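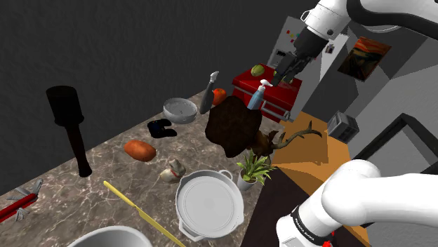
4. Collecting demonstrations by remote control

4.1 Task and scene setup

All demonstrations in the Naltadach set were recorded in simulation, with a human operator driving the arm from a desk. Each episode starts from a generated kitchen scene and a one-line instruction naming an object and a target surface. The operator has to pick the named object and set it down on the target without knocking anything off a surface. Figure 3 shows a view from one such scene. The gripper is over the top of the red cabinet, next to the smaller of two green fruits, and the marble counter holds the clutter that the arm has to work around.

Scenes are built in two passes. The first pass places the large fixtures, such as the counter, cabinet and refrigerator, and checks that a usable part of each work surface lies within reach of the arm. The second pass drops small objects from a low height and lets them settle. Objects are drawn from a shared pool with no regard to whether they belong in a kitchen. A scene may therefore put shoes, a spray bottle and a deer antler mount on the same counter as a sweet potato, as in Figure 3. We kept this on purpose. In an earlier set with matched objects, policies learned to find the target by its usual neighbors, and their success rate fell when those neighbors were taken away.

Objects that settle in contact with each other are allowed to stay in contact. Objects that end up on the floor are deleted before the episode starts. A scene is rejected if the target object has no free grasp, which we test by sampling gripper poses around the object and checking each for collisions with the rest of the scene. The test is conservative. It throws out some scenes that a skilled operator could solve by pushing a neighbor aside first, and we return to this in Section 4.5.

4.2 Operator interface

Operators worked through Zadden, a remote control front end written for this project. Zadden reads the pose of a handheld controller and maps its motion to the motion of the gripper. The mapping is relative: holding the side button connects the hand to the arm, and releasing it lets the operator move the hand back to a comfortable position while the arm holds still. We refer to this as clutching. The trigger opens and closes the fingers. There is no force feedback.

Commands are sent at 15 Hz. At each step the requested gripper pose is passed to an inverse kinematics solver, and the resulting joint targets go to the simulated joint controller. If the solver finds no solution inside the joint limits, the last valid target is held and the outline of the gripper on the operator's screen turns amber. In pilot sessions without this cue, operators often kept pulling the controller further in the same direction, and the arm jumped when a solution became available again. With the cue they released the clutch and came back along a different path.

The operator sees two views side by side. One is a fixed view that looks down over the work area and the other is attached to the wrist. Only the fixed view can be adjusted, and only before the episode begins. Letting operators move it during an episode gave them better depth judgment, but it also gave them information that the policy would not have at test time. An operator who has looked behind an object can reach for it in a way that makes little sense from the recorded images alone.

Translation is scaled by a factor that the operator can switch between two settings. The coarse setting is meant for travel across the counter and the fine setting for the last part of the approach. Rotation is always mapped one to one. A scaled rotation was tried and dropped, as operators lost track of how the hand and the gripper lined up.

4.3 Demonstration by hand

A smaller part of the data was recorded by hand guiding on a physical arm at the Odell site. In this mode the arm is held in gravity compensation and the operator moves it directly by the last link. The joint path is saved and then replayed without the operator, and only the replay is recorded as a demonstration. Replay is needed to keep the operator's hands and arms out of the images. It also acts as a filter, as a path that depended on a light push from the operator will often fail when played back.

Hand guiding produces smooth paths and sensible elbow positions. It is slow for a different reason: each demonstration has to be carried out twice, and the objects must be put back in their starting places in between. We marked these places with tape on the work surface. For round objects such as fruit, tape was not enough, and a thin ring was used as a seat.

The two modes differ in the kind of error they bring in. Remote control leads to pauses before contact, when the operator is judging distance from the screen. Hand guiding leads to closing the fingers slightly off center, since the operator is attending to the link in hand and looks at the fingertips from the side. Both effects are visible in the recorded actions, and a policy trained on one mode alone picks up the habit of that mode.

4.4 Episode counts and filtering

We recorded 1,138 episodes by remote control. An episode was kept if the target object was at rest on the target surface at the end, the fingers were open, and no other object had left the surface it started on. After filtering, 1,000 episodes remained, and these make up the simulated part of Naltadach. The hand-guided part adds 44 episodes that passed the same checks after replay. The rejected episodes are stored with a label giving the first check that failed. They are not used for training in this paper.

The most common cause of rejection was contact between the upper surfaces of the gripper and a tall object while the operator was watching the fingertips. Bottles were the usual victims. The second cause was a rolling object: a sphere set down near the edge of a smooth surface and released with some sideways speed. Operators learned to lower round objects until the fingers almost touched the surface and then open slowly. This habit shows up in the data as a long final phase for fruit and a short one for flat or heavy objects.

Idle steps at the start and end of each episode were trimmed. Idle steps in the middle were kept if they lasted less than the history window of the policy, and shortened to that length otherwise. Removing them all made the arm move into contact too early – the policy appeared to use the pause to bring the gripper to rest above the object. Steps during which the clutch was released were treated in the same way as idle steps, with no separate label.

Camera images were rendered after the fact from the saved simulator states. This allowed the drawing quality on the operator's screen to be kept low, with short delay, while the stored images were rendered with soft shadows and reflections. The saved states are replayed exactly, with no physics step in between, so the rendered images match the recorded actions even in cases where contact is sensitive to small changes.

4.5 Limits of the procedure

The collection method has several limits that bear on the results in Section 5. The free-grasp test in Section 4.1 removes scenes in which the target must be uncovered first, so the data contain few deliberate pushes. Where pushes do occur, most are side effects of an approach and end before the fingers close.

Reach is also uneven. Targets close to the base of the arm force a folded elbow, and the inverse kinematics solver often holds its last target there. Operators avoided this region when they could. A policy trained on the data does the same, and takes a wide path around the base even in scenes where a short one is open.

Occlusion by the arm itself was left in. In the fixed view, a link may pass in front of the background or hide part of a work surface, and no effort was made to choose views that avoid it. The Taşdemir baseline, to which we compare in Section 5.2, assumes an unblocked view of the target at all times, and we ran it on its own set of views to meet that assumption.

Finally, the instructions are short and always name a single object. When two objects of the same kind are present, the generator adds a size or a position word, for example "the smaller green fruit" or "the fruit on the cabinet." Operators reported that position words were sometimes unclear when the fixed view had been turned far from its default. For later recordings, all position words were defined with respect to the base of the arm, and a small arrow on the operator's screen showed the forward direction. Episodes recorded before the change were checked against the new definition, and their instructions were rewritten where the two did not agree.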